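Gokham returns floor – staff meeting minutes, January 26, 2024
Prep and folding tables, both shifts, held in the break room
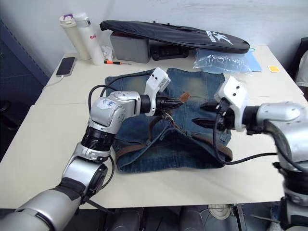

I'm doing the minutes again, so you get them my way. If I wrote down something you didn't say, come find me before next meeting and I'll fix it. We started ten minutes late because the early shift was still clearing a Jandby truck, and I wasn't going to start without them when half the agenda was about their tables.

Present: early shift (all but two), late shift (most), our floor lead, the lead from the Gokham warehouse side, the engineer who looks after the arms, and someone from HR who stayed for items 2 through 4 and then had to run. Me on notes.

1. Last meeting's minutes

Approved, with one correction. I had written that the steam tunnel would be down for a day and it should have said a half day. The hooks by the coat racks are still not up. This was on the list in November and it's on the list again. Floor lead says they're bought and sitting in the cage.

2. Where we are with the arms

The engineer went through this one and I thought it was the clearest update we've had so far (I did ask for no slides, thank you for listening!).

The two-arm table is now doing tops without much help: T-shirts, plain sweatshirts, most of the kids' stuff. Bottoms are a different story. Jeans and shorts with nothing in them go okay. Anything that comes back with a belt still in it is hard, and Jandby customers send back a lot of things with belts in them, theirs or ours. One arm has to get hold of the belt and keep hold of it while the other deals with the fabric, and the leather doesn't behave like the denim does. It springs back. Buckles catch. If the grip is too close to the tip, the belt slides out of the fingers, and if it's too far back there isn't enough to pull on.

In the first two weeks of January the table was given 358 belted pieces and finished 169 of them without anybody stepping in. The rest needed a person for at least one step. The warehouse lead asked if that was good. The engineer said it was better than December and not good. I appreciated that.

Somebody from late shift asked why we don't just pull the belts out ourselves before the pieces go over. That's what late shift has been doing for a while, and I think it came as news to the engineer. So there was some back and forth. If we pull the belts by hand, the table never gets any practice on them and the numbers for that shift look better than they should. If we don't, the pieces pile up and we're the ones staying to clear them. I could see both sides of this and so could most of the room.

Agreed: belts stay in until 2 p.m. and come out by hand after that if there's a backlog. Late shift marks the bin when they've done it, with the orange tag, so the engineer can tell which is which. We'll look at it again next time.

3. What happens to the prep jobs

This is the part most of you came for, so I've tried to get it down properly.

HR said again that there are no layoffs tied to the arms this year. It was asked whether that's in writing. It's in the November letter, second page. It was then asked whether "this year" meant the calendar year or the fiscal year, and HR didn't know and will find out. I've put that down as an action because I want a straight answer too.

The warehouse lead explained the plan, which is to go from six people at the prep tables per shift to four, with the other two moving to inspection and repairs. Nobody who moves loses their hourly rate. Inspection pays a little more once you've signed off on the training, and repairs pays the same as now.

There were a lot of opinions! I'll give you the ones I managed to write down.

One of the early shift people has been on prep for 14 years and said she doesn't want to sit at an inspection bench under those lights all day. She likes prep. She likes that you move around and talk. The floor lead said no one will be moved who doesn't want to be as long as there are enough people who do, and she asked what happens if there aren't. The answer was that we'd talk about it. She said that isn't an answer, and I agree with her and said so in the meeting, so I may as well put it in here.

A couple of people on late shift said the opposite, that their wrists are shot from turning jeans right side out and they'd go to inspection tomorrow. They were told to put their names on the sheet on the board. As of me typing this there are three names on it.

Another point, which I hadn't thought of: when it was all hand prep, you had the tops to rest on. You'd do a run of jeans and then a run of T-shirts and your hands got a break. Now the table takes the T-shirts and we get the jeans, the belts, the overalls, the things with ties and drawstrings, all shift. So the job that's left is a heavier job than the one we had. The warehouse lead wrote this down, I saw it happen. HR asked if anybody had reported pain and the room went a bit quiet, and then several hands went up. HR wants those reported on the regular form, even the small stuff, and says it won't count against anyone.

Agreed: rotate off the heavy bins every 45 minutes, starting Monday, on both shifts. The floor lead will draw up how that works with four people, which is going to be tight.

4. Iltico screens and the pick rate thing

For anybody who missed the fuss – the Iltico screens by the tables started showing pieces per hour for each station last month, and the robot table is one of the stations. So you're standing there with your own number right next to the number for a thing that doesn't take lunch.

Not popular. I'll leave it at that, except to say that one person has been hanging a sweatshirt over theirs, and I'm told it has been a different sweatshirt every day.

HR and the warehouse lead both said the rate isn't being used for reviews. The question was then why it's up there. It came with the software, basically, and it was switched on by default when the update went in. The engineer said it can be turned off for individual stations and left on as a floor total, and he could do it that afternoon if he was told to. He was told to. I walked past at the end of shift and the numbers were gone, so that's one thing done and thank you.

The floor total stays. Target is still 200 an hour for the whole line, and that's people and arms together.

HR left after this item.

5. Working next to the table

A few practical things came up and I'm lumping them together.

Cables. The arms have cables that hang and loop while they work, and a couple of us have been nervous about reaching across for a stuck piece. The rule is that you don't reach across, ever, while it's live. Hit the pause bar, wait for the light to go solid, then reach. Early shift said the light is hard to see from the left side. The engineer will add a second one.

Personal stuff. Please keep your bottles, phones and chargers on the shelf. I know the table is handy, I do it too. The engineer wasn't mad about it, but he'd like the tabletop clear all the way back to the wall by the start of each shift, and tools go back in the drawer after he or anybody else has been in there. He included himself in that.

Noise. It's fine, it's quieter than the steam tunnel.

Who resets it. At the moment only the engineer and the floor lead can restart the table after a stop, and when neither of them is around, late shift just waits. On Tuesday that was most of an hour. Several people said they'd like to be trained. The engineer is happy to do it and would sooner have more of us able to than fewer. I put my own name down for this. I've spent months complaining about the thing and I'd like to know how it works.

The Mateos training people are coming out in any case for the inspection benches, and the warehouse lead will ask them if reset training can be done on the same visit, so we're not pulled off the floor twice.

6. Jandby

They want returns turned around a day faster from spring. Warehouse lead says this is part of why the arms are here at all. There was a question about whether Jandby could tell customers to take their belts out before they send things back, and everybody laughed, and then the warehouse lead said she'd ask. There's already a line on their return card about emptying pockets. You all know how well that goes (see the lost and found box, which is full, please look through it).

7. Anything else

The microwave on the left has been replaced. Don't use the old one, it's by the door waiting to be picked up.

Somebody asked if we could have the doors to the yard shut before 7 a.m. because the prep end is freezing. Yes.

Parking during the lot work: use the side street, not the dental office, they've called again.

Late shift asked for these meetings to be held at changeover so they don't have to come in early for them. We'll try that next time.

Actions

HR – find out whether "no layoffs this year" is calendar or fiscal, and post the answer on the board
Floor lead – rotation sheet for heavy bins, up by Monday
Floor lead – coat hooks, please
Engineer – second light, left side of the table
Engineer – bring belt numbers again, split by orange tag and no tag
Warehouse lead – ask Mateos about reset training, ask Jandby about belts
Warehouse lead – come back with something firmer on what happens if too few people sign up to move
Everybody – report hand and wrist pain on the form
Me – type this up, done

Next meeting at changeover, date to go on the board once the floor lead has checked the truck schedule.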